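Clearing the Table, and Keeping It Cleared

My table is where everything lands. Mail, keys, somebody's half-eaten granola bar, the screwdriver I was looking for all last September. I used to tidy it by pushing it all to one end, and then we'd eat supper at the other end like guests at a very crowded hotel!

What finally worked for me was taking everything off. All of it, onto the floor or a bed, it doesn't matter. Then put back only what you need for the next job (for me that's usually nothing). I set the oven timer for 40 minutes the first time and needed every one of them. Now it takes 6, less if I don't stop to read the catalogs.

For a pale wood top, go easy on the water. I use a soft cloth wrung out hard, one drop of dish soap, and I wipe along the grain, then go over it again with a dry cloth. Skip the green scrubby pads — I ruined a nice little side table that way and my sister Miranda still brings it up.

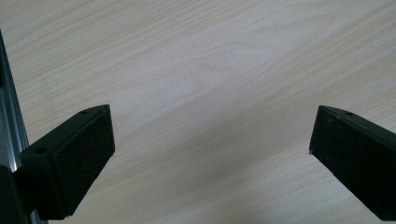

Crumbs first, though, always. If you wipe before you brush, you're dragging grit around, and light wood shows dull patches when you get down low and look across it toward the window. For gray scuffs I try a clean white eraser, very lightly, in a spot by the edge before I go anywhere near the middle. Some come off and some turn out to be the grain, so look closely before you rub!

Last thing: give the mail a home somewhere else. Mine is a shoebox by the door. It's ugly and it's always full, but it isn't on the table.

Comments

Golnar Esfahani: The eraser worked on my desk, thank you! Does it leave a shiny spot on yours?

Reply: Only when I press too hard — go lighter than you think.

PattyInNultdale: Ours is all homework. I'm trying the shoebox.

Contact | Copyright 2020 | Back to top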